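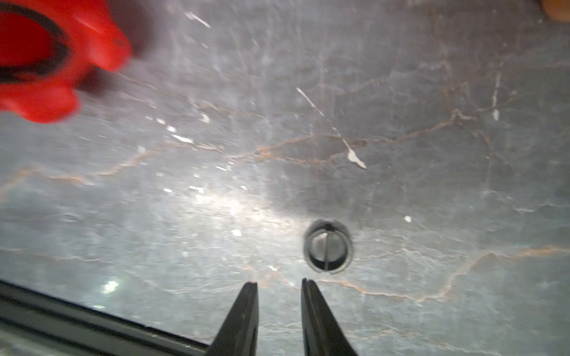
Three Nights in Mututby, With Luggage

I had been promised a hill town. The bus company promised it, the brochure promised it, and my knees confirmed it before I had found the hotel. Mututby has one flat street, and it's the one where they park the buses.

The ride up from Lirar takes most of a morning if the driver doesn't stop for cheese. Ours stopped for cheese. He came back with a wheel of it the size of a hubcap, set it on the front seat, and put a seat belt on it. I was in row 12 with no seat belt at all, so I learned early on where I stood.

My room was at the Rosales, up 177 steps from the bus lot. The website calls this "a short stroll." The owner met me at the top, looked at my suitcase, looked at me, and said there was a road around the back.

Breakfast is bread, jam, and a boiled egg, served from seven until the eggs run out, which on Monday was 7:20. The coffee is very good and comes in a cup meant for a doll. I had four.
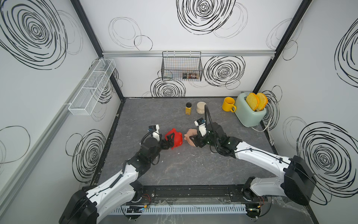 Fulgencio Ibarra had told me to skip the viewpoint at sunset and go at six in the morning, when the fog sits down in the valley and the tour groups are still asleep. I went at sunset anyway, because I don't take advice on vacation. There were three buses and a man selling corn. I saw a lovely sliver of orange sky between two hats.

So the next day I got up in the dark and went at six. The fog was there, right where Fulgencio said it would be, only it had also sat down on the viewpoint. I stood in it for a while and listened to a goat.

The waterfall at Farnix went better. It's a 57-minute walk according to the sign, and double that according to me. The path runs through pines and then along a ledge I didn't care for. At the bottom there's a cold green pool and a tea stall, and I stayed until the stall closed.
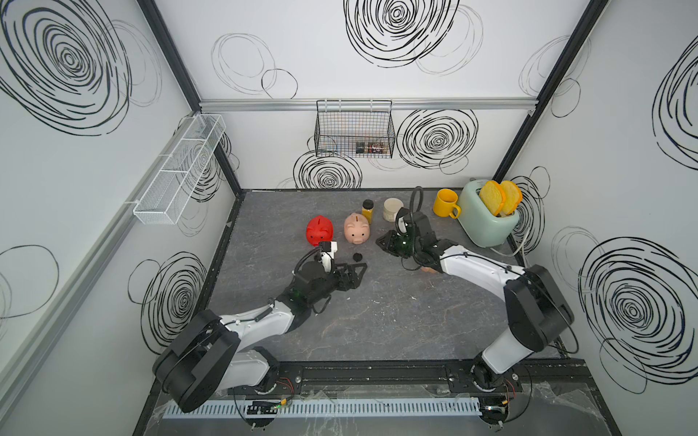

Money is the other thing people ask me about. The whole trip came to 600, bus and egg included, and most of that was the room. I pay for these trips out of loose change and small bills that I put away all year, and a red piggy bank like the one up there would do the job nicely, provided you don't lose the stopper. Mine is a soup can. Bring cash, by the way - the one ATM in Mututby was out of order when I arrived and still out of order when I left, though by then it had a nicer sign.

I'd go back in the fall. I'd take the road around the back.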